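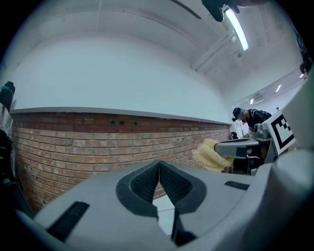 Light-gray hand-held gripper, finger pads together

Platform Engineer, Edge Clusters
Gikura, Bavell office or remote
Reports to: Wyn Maddocks, Infrastructure Lead
Posted November 2023

Gikura runs container workloads on small clusters at customer sites, most of them on low-bandwidth links. The fleet stands at 59 sites. Each site has a control plane of 3 nodes and a local image registry, and is managed through Dasimden, our in-house configuration service.

The engineer in this role will own the upgrade path for the fleet. Upgrades are currently staged by hand in groups of 6 sites. We want them driven by policy, with automatic rollback when a node fails its health checks.

Duties
Maintain the node image build and the signing pipeline.
Extend the Dasimden agent (written in Go) to report drift in kernel, runtime and network settings.
Write and test restore procedures for etcd, including restores at sites with no uplink.
Move the remaining sites from static manifests to Git-based deployment.
Share the on-call rotation, one week in 9.

Required
Production experience with Kubernetes outside a managed cloud service.
Working knowledge of Linux networking: routing, nftables, DNS, MTU problems over VPN tunnels.
Ability to read and change Go code written by other people.
Clear written English. Design changes are reviewed as documents before any code is merged.

Useful
Experience with immutable operating systems or A/B partition updates.
Experience with certificate rotation on hosts that may be offline for weeks.
A degree is not required.

Terms
Full time, permanent. Start date in March, or earlier by agreement. Travel to customer sites is limited to hardware replacement and first installs. Laptop and test nodes are supplied.

Selection
A short call, a technical interview, and a paid exercise on a test cluster. The exercise is a failed upgrade with logs; candidates write up the cause and a proposed fix.

To apply, send a resume and a short note on a cluster failure you have worked on to Lilibeth Macaraeg, Recruiting, quoting reference GILL. Agencies should not reply to this posting.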